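April
By the Travel Desk

The road to Buchanan ends at a gravel lot and a boat ramp, and most people who drive it in spring are there to paddle. The lake is long and narrow, with cold water that stays clear until the summer algae sets in. Fumix, the outfitter beside the ramp, opens at 8 and rents single and double kayaks by the half day.

Beginners usually turn left out of the ramp and follow the shore to Suken, a low island with a sand beach on its south side. It takes two hours at an easy pace, with plenty of places to pull in along the way. The wind comes up after lunch on most days, so the staff send new paddlers out early and ask them to hug the bank on the return.
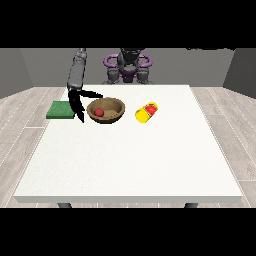

Stronger paddlers go the other way, toward the Anoren narrows. The channel squeezes down between rock walls and the current picks up for the last 700 yards. Going through with the flow is quick. Coming back against it is hard work, and a loaded double can stall completely near the top. There is a portage trail on the east bank, steep at first and muddy after rain.

Camping is allowed on Suken with a permit, for a maximum of two nights. Bring a stove, as open fires are banned on the island all year. The one water tap is shut off until May, so early visitors need to carry their own or pack a filter.

Fumix is closed on Wednesday. The ramp stays open, and parking is free for anyone who brings a boat.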